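How to Write a Celebrity Gossip Item That Holds Up

Short celebrity news looks easy to write. Most items run under 300 words, the source is often a single post, and the reader is done in a minute. Small mistakes show up fast in a piece that short, and fans of the person you are writing about will find every one of them.

I edit the entertainment page at Willino, and these are the steps I give new contributors. They assume your starting point is a post, a live stream or a short clip from a public figure.

Step 1: Save the post before you do anything else

Take a full screenshot with the account name and the time showing. If it is a video, screen-record it from start to finish. Copy the link into your draft. Stars delete things, sometimes within ten minutes, and you will need the original wording when their manager writes to complain.

Name the file with the subject and the time of day. "Karaki 4.15 pm" is fine. "Screenshot (38)" is no use to anyone a week later.

Step 2: Check the account

Look at the handle letter by letter. Fan pages and parody accounts often copy the profile picture and swap one character. Open the list of older posts. A real account usually goes back years and has replies from people the star is known to work with. Last November we nearly ran an item on a breakup that came from a page with 712 followers and a lowercase L where there should have been a capital I.

If you are still unsure, go to the star's official website or label page and follow the link from there.

Step 3: Separate what was posted from what it means

Draw a line down a sheet of paper, or open two columns. On the left, write only what was said or shown. On the right, write what people are taking it to mean.

Take the singer Lama Karaki. She posts a photo of a ring with the caption "finally." The left column gets: photo of a ring, one-word caption. The right column gets: engaged, new jewelry line, new video. Your headline comes from the left column. The right column can go in the body if you say who is making the guess.

Step 4: Ask for comment

Send one short message to the manager or the publicist. Say what you are running and when. Ask one or two direct questions. Give them a fair amount of time, which for a light item can be two hours.

A message that works:

"Hello, I'm writing a short item for Willino on Lama Karaki's post from this morning. Is she engaged, and would she like to add anything? We plan to publish at 5 pm."

Put the reply in the item even if it is dull. If there was no reply, say that in one sentence near the end.

Step 5: Be careful with health and surgery rumors

This is where new writers get into the most trouble. A star looks different in a clip, or misses a show, and the comments fill up with talk about an operation. Treat a person's body and medical history as private unless they have spoken about it themselves, on the record.

If they have spoken about it, use their words. Do not name a procedure they did not name. Do not ask a surgeon who has never met them to guess from a photo. If the star said "a small operation," write "a small operation." Skip the before-and-after gallery.
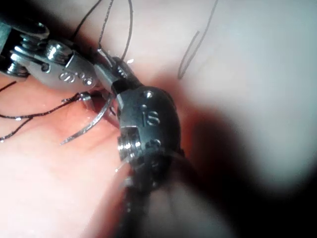
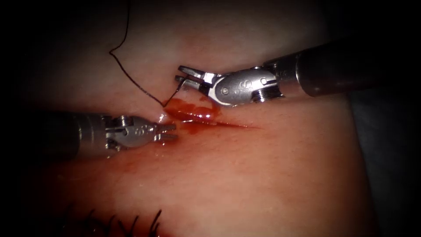
Hanan Issa wrote in to disagree with part of this step, arguing that once a performer cancels paid dates for a medical reason, ticket holders are owed at least a line about when the shows might come back. I agree with her on the dates. Report the cancellation, the refund terms and any new schedule, and leave the diagnosis alone unless it has been given.

Step 6: Write the first sentence

Who, what, where it was posted. Keep it under 30 words. Leave the adjectives out for now.

Weak: "Fans were left stunned and speechless today as the one and only Zaid Chamoun shocked the internet yet again."

Better: "Actor Zaid Chamoun told followers on a live stream that he is leaving the drama series Nilness after its current season."

The second one has a fact in it. If fans really were stunned, you can quote one of them lower down.

Step 7: Handle money claims with care

Stars like to talk about what things cost. You usually can't confirm it. Put the claim in their mouth: "Chamoun said he paid $3,000 for the jacket." Don't write that the jacket is worth $3,000 unless you have seen the price at the store.

The same goes for gifts. If someone says a fan sent them $1,000, then "said" belongs in that sentence and in the headline too.

Step 8: Choose reader comments fairly

Two or three is enough. Copy them exactly, including the spelling. Don't pick only the cruel ones. Check how many comments there are before you write that the post "sparked outrage." Under one Daher awards post we counted 154 comments, and nine were negative. That is not outrage.

Leave out anything that insults a person's family, faith, looks or children.

Step 9: Write the headline last

Read your item again and ask what a reader would be annoyed not to find after clicking. If the headline says "reveals," something has to be revealed. Avoid question headlines when you already know the answer is no.

Step 10: Correct in the open

If you got something wrong, fix the text and add a line at the bottom saying what changed. Don't quietly swap the sentence. A normal correction looks like this:

"An earlier version of this item said Zaid Chamoun was leaving Nilness at once. He is leaving after the current season."

Before you send it in

Check the spelling of every name twice. Check that the link to the post works. Paste your screenshot into the notes field, along with the message you sent for comment and the time you sent it. Items go to Coralie Ormsby in the morning and to me after 2 pm. Photo requests go through the Zeser folder, and please don't pull pictures from fan pages.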